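Seating chart or free seats in the computer lab?

Teacher Lounge Forum > Elementary and Middle > Technology and Lab Teachers

bfawzy_lab
Posted August 16, 2025

Hello everyone. I teach computer classes in grades 4 to 6 and I would like to hear how you seat your students. Last year I used a fixed seating chart for every group. I see 14 groups in a week, so this means 14 charts, and every time a new student came I had to change one of them. By March the papers in my folder did not match the children in the chairs any more.

My colleague in the next room lets the students choose their seats freely and she says she will never go back. I tried it for one week in spring. The same four boys ran to the back row each time, and two girls cried because they could not sit together. So I am not convinced, but I am also tired of the charts.

Please tell me what you do, and with what age.

Bouchra Fawzy

parkel_room19
Fixed seats, always. In my lab each computer has a number and each student has the same number in the class list. If a mouse is broken or the keys are moved around on a keyboard, I know who was the last person there. I have 200 students and I could not learn their names without the chart.

For new students I keep two computers empty in every class at the start of the year. This solves most of the changing you describe.

AnkitC
I must disagree a little with the previous answer. I also used numbers for many years, and the children started to feel that the seat was a punishment. A boy who sat beside a child he did not like in September sat beside him until June.

What I do now is a change of seats every unit. My units are five or six weeks. On the first day of a unit I put cards on the keyboards, the children find their card, and they sit. I print the cards from Varura, our attendance program, so I do not write anything by hand. It takes me one lunch break to prepare all classes. 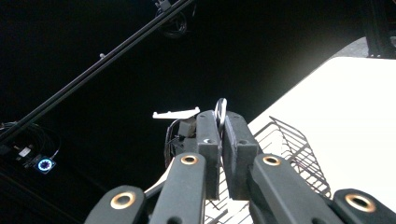
The first time you do this, please plan nothing else for that lesson. The children will need a long time to find the cards, log in at a new place and ask you why they are not with their friend. The second time it is much faster. I also let each student write one name of a person they work well with, and I try to put them in the same row, but I make no promise about it.

Ankit Chaudhary

mrs_jastia
How do you do this with the younger ones who can not log in alone? My first graders need about 19 minutes to log in when they are at a place they know. If I moved them every unit I would lose a whole lesson again.

AnkitC
You are right, I have only grades 5 and up. For first grade I would not move them before winter.

parkel_room19
I would like to answer about the punishment. I think a child should also learn to sit next to somebody who is not his friend. In my room I move a student if the parent writes to me or if I see a real problem, and it was only a few times last year. Moving everybody for the reason of two or three children seems to me too much work.

AnkitC
It is less work than you think, but I understand. We have different schools.

pattinasarany
We do a mix. Fixed seats in the normal lessons, free seats in the last lesson of each month if the class kept the room in good order. The students remind each other to push in the chairs because they want the free lesson.

One warning, the free lesson is not good for a test or for starting a new program. I made this mistake with a typing test and the results were terrible in all groups.

bfawzy_lab
Thank you all for the answers. The idea with two empty computers is very useful to me, I do not know why I never did it. I do not have empty places in grade 6, but in grades 4 and 5 it is possible.

I think I will start with fixed seats and change them after each unit, only for grade 6, and look how it goes. @pattinasarany, do you decide yourself if the room was in good order, or do you have a list for it?

pattinasarany
There is a short list on the door. Chairs, headphones, screens logged out. The last student who leaves checks it and I look at it after.

mrs_jastia
Headphones are the big problem in my room also. Maybe we should open another thread for this.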